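Flula Table Settings – data card

Version 3, January 2019
Maintained at Urkenau

Summary

Flula is a set of short recordings of everyday tableware being set out, moved and cleared on a covered table. It holds 137 sessions and 3,455 labeled placements. The item list has 111 entries, mostly plates, bowls, cups, mugs and spoons.

Contents

Each session folder contains the recording, a placement table (placements.csv) and a cloth code. Cloth codes starting with G are grid prints, S are solid colors. Item names follow the Grorton list – color first, then material if known, then type. Handled cups are filed under "mug", handleless ones under "cup". Soup spoons have their own type and are not merged with teaspoons.
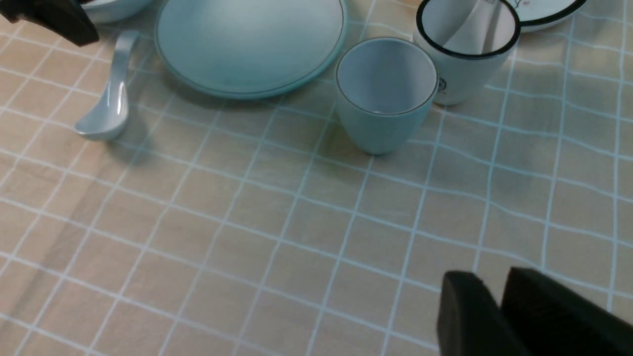
Are the placements measured from the table edge or from the cloth?
From the cloth. The origin is the corner nearest the seat, and all distances are in millimeters.

Known issues

Pale-blue and white pieces were confused in 40 rows of version 2. These rows were relabeled by hand. Bowls that are only partly in view keep the type "bowl" but have no diameter. Shadows are not labeled.

Splits

Use splits/gunnlaugsson.txt for results comparable with earlier versions. It divides by session – never by item – so the same plate may occur in both train and test.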